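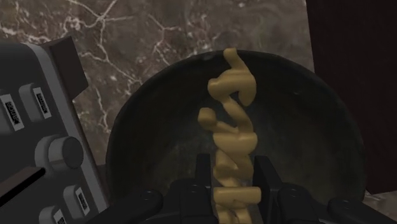
What does the Catton kit give a lab that a plain simulator doesn't? A set of ready-made kitchens, foods and gripper models that work together on the first run, with scoring built in.

4.2 The kit under review

Mosquera Robotics Group, Flordale. November 2025

We tested the Catton simulation kit with the Humura two-finger gripper model, using the default settings throughout. Setup was a pleasure. The kit loaded on an ordinary desktop machine, and we had our first pick-up task running before lunch!

Figure 3 shows a rendered view from the food handling set: a spiral of yellow pasta held upright between the black fingers, with a dark round bowl behind it. We are very fond of this item. A twisted shape offers the fingers uneven contact, so small errors in grip angle show up quickly in the scores, and the colour stands out well against the dark bowl for any policy that works from camera input.

The full kit holds 1,592 object models. We drew 67 of them for our trials and ran each one 200 times, changing the start position and the lighting between runs. Grip force was set at one of four levels. A run was scored as a success if the item came to rest inside the target bowl and stayed there until the timer ran out.

Two features deserve real praise. The first is the replay tool, which lets the user step back through any failed run and change a single setting before trying again (we lost whole afternoons to this, happily). The second is the way surfaces are handled: stone, metal and wood finishes can be swapped without rebuilding the room, and we used this a great deal in the tests reported in Section 5.

We did find some rough spots. Soft foods are modelled as rigid bodies in the current release, and labels on the appliances are too blurry to read at the default resolution, which rules out tasks that depend on printed text. The July update notes mention sharper textures, but we have not tested that version.

Contact: Mosquera Robotics Group, Flordale | © 2025 | Back to top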